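Water softeners and scale gadgets: frequently asked questions

Is the water in Dullavton really that hard?
Yes. Kettles fur up, taps go crusty and the shower screen never looks clean. Hard water is safe to drink, though, whatever the man on the doorstep told you.

Do magnetic scale reducers work?
We have yet to see good evidence. The sellers quote happy customers, who had mostly just descaled the kettle. If you want to try one, ask for a written refund promise first.

What about the Valta clip-on unit?
It costs £29 and claims to treat a whole house. We asked Valta for test results and got a leaflet. Make of that what you will.

I was quoted £1,578 for a full softener. Is that fair?
It seems steep to us. Get 2 more quotes, and ask what the salt will cost you each year – the first letter rarely mentions it.
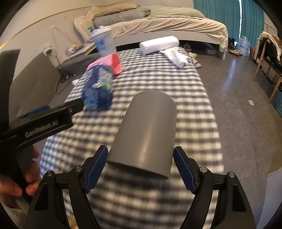
Will a softener pay for itself?
We doubt it. The savings tables we've read assume you replace your boiler far more often than most people do.

Can I drink softened water?
Most people can, but it has more sodium in it. Keep one unsoftened tap in the kitchen, especially for baby feeds.

Does any of this apply in Ultlow?
Less so. The water there is softer, so check your supplier's figures before you buy anything.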